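Robot Cell Rule Keeper (part-time, fixed term)
Groltico, Kuvholm site

Groltico is looking for a person who likes writing rules and, less commonly, likes watching people follow them.

Our Kuvholm lab runs robot arms and hands over conveyor belts. The present house rules for this are 167 pages long. They were written by 6 authors in at least 5 moods, and they define "clear of the belt" three times, differently. We would like one definition. We would also like to be able to find it.

What you would work on

Most of our work is handling trials with everyday plastic items. The rules cover who may reach over the rail, where the teach pendants live, how far the stop button may be from the person who might want it, and what counts as a failed pick. That last one has caused more raised voices than everything else together.

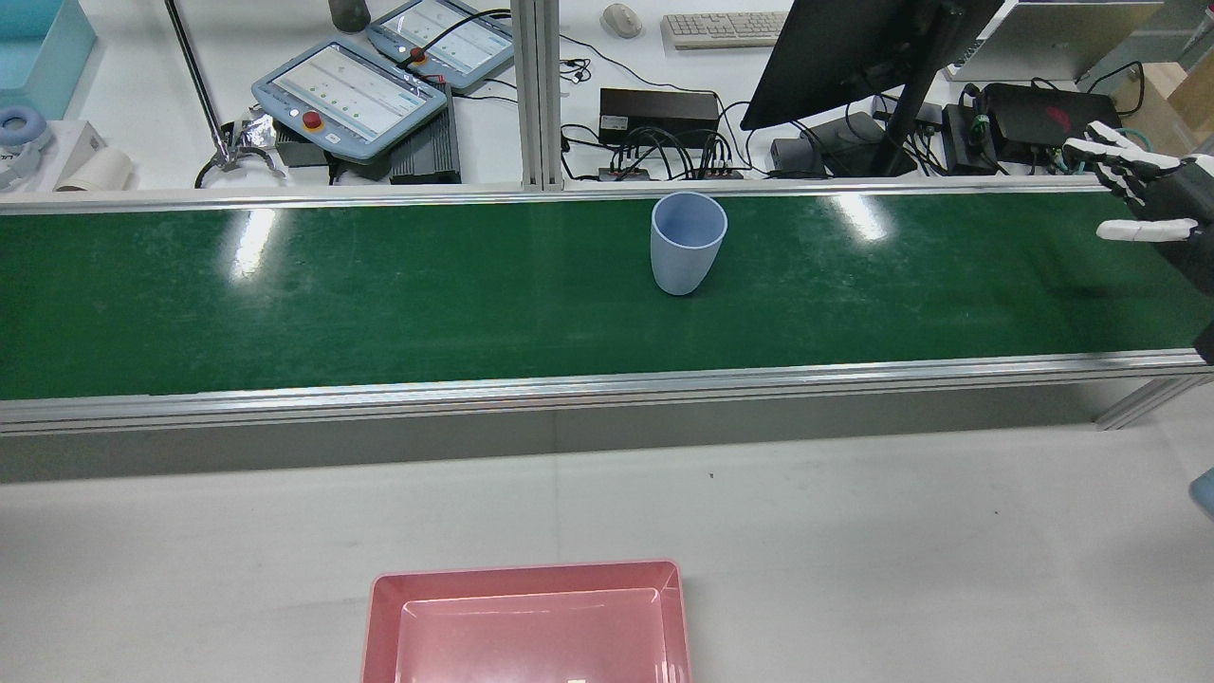

Belt work at Kuvholm, with the pendants on the desk behind.

You will spend two half days a week beside the belt and the rest at a desk, cutting. Every rule you keep needs a reason written next to it. "We have always done it" is a reason, but you must then say since when.

You will also take over the trial log, now at some 3,000 entries. Operators are asked to record how an item ends up: upright, on its side, or off the belt. Many have preferred "fine."

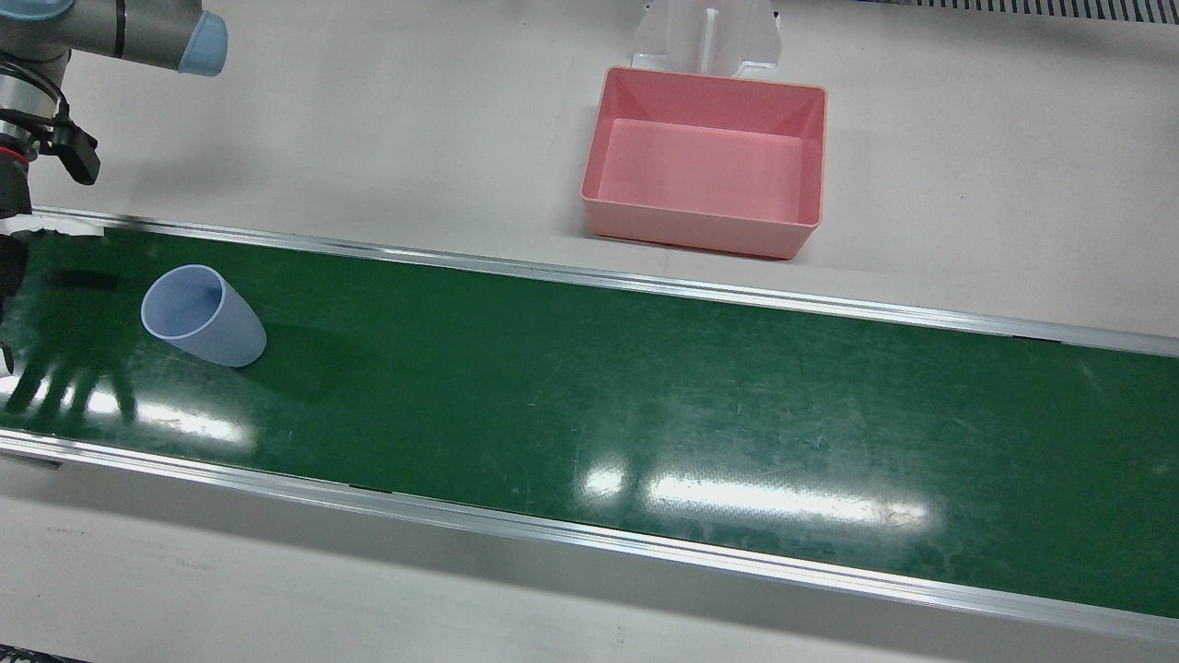 Eren, on reading a draft of this ad, asked that we mention the log form has eleven boxes and that a shorter form would get filled in. Noted - it's now your first task.

You should have

- worked near moving machinery and kept an interest in your fingers
- written instructions that strangers could follow
- the nerve to tell a senior engineer to step back behind the line

A degree is welcome and won't be held against you. Knowledge of Flendolska, our in-house scheduling tool, can't be expected of anyone, including its users.

To apply

Send a resume and one page of rules for something you know well. Soup is acceptable. Applications close 2026-10-30. Please don't send 167 pages.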